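The Slow Road to Givham

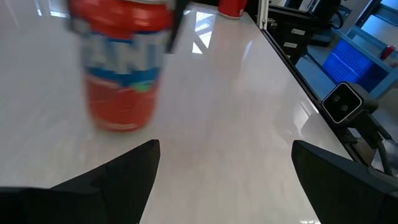

I have taken the same bus trip 11 times now, and my friends have stopped asking why. It goes from Sitham, where I live, to Givham, where I have no family, no job and no real business at all. The ride takes most of an afternoon. By car you could be there before your coffee got cold, if you took the highway and didn't mind seeing nothing.

The number 77 leaves from behind the old post office at ten past one. It used to leave from in front, and there is still a bench out there with a faded timetable, so every week some poor soul sits on the wrong side of the building and watches it pull away. I did it myself the first time (and had to come back the next day, in the rain, feeling very foolish).

I started riding in February, which is a terrible month for it. The heater only works over the back wheels, so that's where everyone sits, all packed together with their coats on and their shopping in their laps. It's a chatty bus. By the second stop I had been told about a hip operation, a stolen wheelbarrow and the correct way to freeze leeks. You blanch them first, apparently. I'd been doing it wrong for years!

After the feed store the road starts to climb, and this is the part I come for. It goes up 1080 feet in a string of switchbacks so tight that the driver honks before each one. There's a stone wall on one side and a lot of air on the other. Then you come over the top and the whole valley opens up, with the reservoir lying down there like a dropped mirror, and even the people who ride twice a week look up from their phones.

The bus stops at the top for nine minutes. I don't know why it's nine. There's a snack stand called Bautista, painted yellow, with a hatch in the side and a menu that has been the same every time I've gone: egg roll, cheese roll, egg and cheese roll, soup. Get the egg and cheese. Get it wrapped, too, as the driver doesn't wait and you will end up running across the gravel with yolk on your wrist.

Going down the other side is slower. The bus pulls into Jellow, a village of 274 people according to its sign, and then pulls into it again from the other end, thanks to a one-way loop around the church. You pass the same yard twice. It has geese in it, and they hate the bus with all their hearts, both times.

What I like is that I can't hurry any of it. I'm a person who checks the microwave while it's running. At home I read the news while I brush my teeth. But on the 77 there's no signal between the feed store and Jellow, so I've read four novels on that hill – proper fat ones – and knitted most of a sweater that I may yet finish. Some days I just look at sheep.

And Givham itself? It's fine. It has a nice bakery, a hardware store that sells single screws, and a river walk with a plaque saying the bridge is 700 years old, though a man fishing under it told me that only counts for one of the arches. I walk over, buy a bun, walk back and catch the ten to five. In summer I sometimes stay for the later bus, which comes back over the top with the sun going down behind it and the windows all open.

A few tips if you go. Sit on the left on the way out and the right on the way home. Carry small bills, since the fare box doesn't give change and the driver will tell you so at some length. Bring a sweater, even in July. And wait behind the post office, please, whatever the bench says.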